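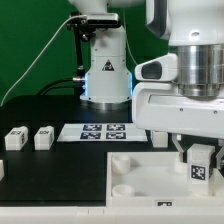 # Girkis gripper week, the gallery

Welcome to the gallery page for what I keep calling gripper week, although it ran to 9 days in the end and I'm not sorry about any of them. I meant to put up a whole pile of pictures but I've settled on the one at the top for now, with my notes under it, and the rest can go up when I've sorted out which ones are any good.

A quick bit of background if you've come here from the Skambridge meet-up list. I've been trying out two sets of fingers, the Negri ones and the Arach ones, on the same job with the same blocks. The job is dull on purpose: find a block by its marker, pick it up, carry it across, put it in the tray with the pegs. I wanted to know which fingers I'd rather live with, and whether the little camera on the wrist is worth the bother when there's already one on a bracket.

## The block over the tray

My favourite moment of the whole job, this, with the block just above the tray and the fingers closed round it. Light grey angular fingers, white block, marker on the front. I could watch it all day (I very nearly did).

## The fingers

I'll start with the Negri set, as they were the ones I expected to like. They're quick to fit, two screws a side, and they were square straight out of the bag. On a clean block they're lovely. Where I came unstuck was on blocks that were a bit skewed to begin with, as the pads are quite hard and the block would rather stay crooked than turn to meet them. You end up with a block that's held perfectly well and pointing the wrong way, and then of course it doesn't want to go between the pegs.

The Arach set is fiddlier. I had to file one of the mounting holes and I lost a whole evening to a washer. But once they were on they were so much more forgiving! A skewed block gets nudged straight as the fingers close, and I could be lazier about the approach angle. They do mark more easily, and I'd like a spare pair in the drawer before I trusted them with a long run.

I did 500 picks with each set, spread over the week, with the same blocks and the same starting spots. The Negri fingers dropped 9 and the Arach fingers dropped 6, so there's not a lot in it if you only care about drops. What the count doesn't show is how many times I had to stop and straighten something by hand, and I was doing that far more often with the Negri set. I should have written those down too, and I didn't, so you'll have to take my word for it.

## The tray and its pegs

A word for the tray, which caused more swearing than the fingers did. The walls are raised, so you can't slide a block in from the side, you have to come down from above and let go at the right height. Too high and the block tips against a peg. Too low and the fingers are in there with it, and there isn't much room to open them. I settled on letting go a touch early and accepting the odd wobble.

The tray has its own small marker on the front wall, low down near the bottom edge. I was sniffy about this at first, as I thought I could just measure where the tray was and type it in. Well, yes, until you lean on the table. Reading the marker before each run sorted that out and I've stopped being sniffy.

## The wrist camera or the one on the bracket?

The second arm, the one at the back with the blue ring lit at its base, has a small dark camera on a black bracket fixed to the side of its column. The arm I was picking with has its white sensor module right there on the wrist housing. I tried runs with one, then the other, then both.

The bracket camera gives you the lay of the land. It's great for deciding which block to go for next, and it was cheaper to get going (one cable, one settings page, done before my tea went cold). The trouble is that the picking arm has a habit of getting in front of whatever you want to look at, usually at the very moment you want to look at it.

The wrist one is the opposite. It's marvellous close up, and it goes where the fingers go, but it's no help at all for planning and it sulks if the light changes. I had it losing markers in the late afternoon and finding them again at about the time I put the lamp on.

Both together is best, no surprise there. If I could only keep one I'd keep the wrist, and I say that as somebody who spent a good while defending the bracket on the mailing list. Sorry, list.

## The printed sheet

The white sheet on the black tabletop with the four dark squares on it, two by two, is what I use to get the cameras to agree with each other. Print it at full size, and please check your printer hasn't helpfully shrunk it to fit the page! Mine had. I spent a morning blaming the Arach fingers for a miss that was all down to the printer, and I've apologised to them.

Matt paper is much better than glossy. Stick it down flat, too, as a curled corner is enough to throw things off.

## Odds and ends

- The blocks want a wipe every so often, or the pads get greasy and you start seeing drops that are nobody's fault.
- The green backdrop stays. I took it down for one session to see if it mattered and the marker finding got noticeably worse, so up it went again.
- Slow the last bit of the approach right down. I'd been running it at the same speed all the way and there's no prize for that.
- If you swap fingers, redo the grip width. I forgot. Twice.

## Where I've got to

The Arach fingers are the ones I'm keeping on for Girkis, with the Negri set as the backup for anything where the blocks start out nice and straight. I've got a softer pad to try on the Negri fingers in May, which might change my mind, and somebody at Skambridge has offered me a thinner pair that should fit between the pegs without all the fuss. If those turn up I'll run the same 500 picks and add them to this page, and this time I'll keep a tally of the straightening as well.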